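Two finger linkages, one handle

Since May I have had two sets of fingers for the same hand-held gripper and have been swapping them on the one base plate. The first is the Talitz parallel set. The second is the Mivireck linkage, where each finger is carried on angled bars and the tips travel in a slight arc. The handle, trigger and camera mount stay the same, so any difference in the recordings should come from the fingers or from me.

I wrote earlier that the parallel set was good enough. I still think so for boxes and anything with two flat faces. My complaint was with small, irregular things, where the pads met the object at one corner and it turned in the grip as I lifted.

Fitting. The Mivireck fingers go on with the screws supplied. The pivots were stiff out of the bag and eased after an evening of opening and closing. There is more play at the tip than I would like, measured with the trigger released. Under load it closes up. I did not shim anything.

Camera. The view is wide and looks down over the base plate, so the fingers are always in it. With the Talitz set they take up little room. The Mivireck housings are broad and hide a fair amount of desk on either side when the fingers are open. For tracking this matters less than I feared, provided the background has plenty of texture. On a plain grey board the tracker lost position twice as the housings came over the object. On a patterned mat it held throughout.

Trials. I did 200 lifts with each set, using the same bag of small objects in the same order. A lift counted as failed if the object fell or turned far enough that I would not have trusted it to be put down again. The parallel set failed 21 times. The linkage set failed less often, but I changed the pads partway through its run and won't give a figure until I have repeated it.

The pads now fitted are the soft ones from Okitz. They are blunt at the tip, which makes thin objects awkward, but they spread nicely over moulded plastic. Small toy vehicles are a useful test because the body is rounded in some places and square in others. Gripping end to end asks for a wider opening and shows up any difference in height between the two tips.

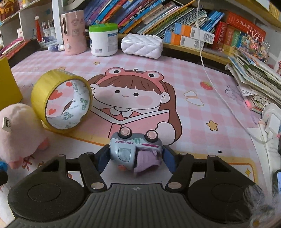
Linkage fingers with the dark blue pads, holding the toy truck on its side by its two ends.

Controller. Logging is still through the Ó Riain board, firmware 141. It records trigger position only, so I have no force data and can't say how hard either set was squeezing. The trigger curve needs redoing for the linkage, as tip opening is no longer proportional to travel. I have a lookup table that is fine in the middle of the range and poor near full close.

For now the Mivireck set stays on. The repeat run comes next, with the pads left alone this time, and then a go at the table.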